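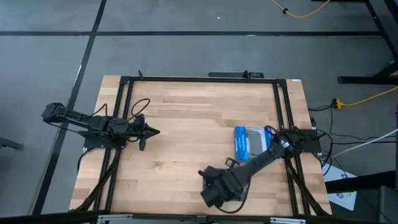 Figure 1. The two-arm table, seen from the head camera. The blue package is near the right mount.

Lecture 8: Learning from demonstrations with two arms
Notes by Tineke Nijs, robot learning course, Vendholm

In the last lecture we trained a policy for one arm. Now the policy must give commands for both arms at the same time. The input is the head image together with the joint positions of the two arms. The output is a chunk of future actions, as in the method we call Walard in this course.

Why chunks? If the policy predicts only one step, small errors add up quickly and the arm goes to places which were never in the training data. With a chunk, the policy decides less often. The price is a slower reaction when the object moves.

Result to remember. Farzad Rashti trained the same network on 10 and on 55 demonstrations of the package task. With 10, the arms reached to the correct side but often closed the fingers too early. With 55, the early closing became rare. The remaining failures were mostly in the handover between the arms.

Please note that the start position of the package was varied only on the right half of the table. We cannot say from this result how the policy behaves on the left half.

Homework
Read section 2 of the Walard notes. Explain in your own words what happens to the handover if the chunk is made twice as long. Send your answer to Marlene Kröger before the next lecture.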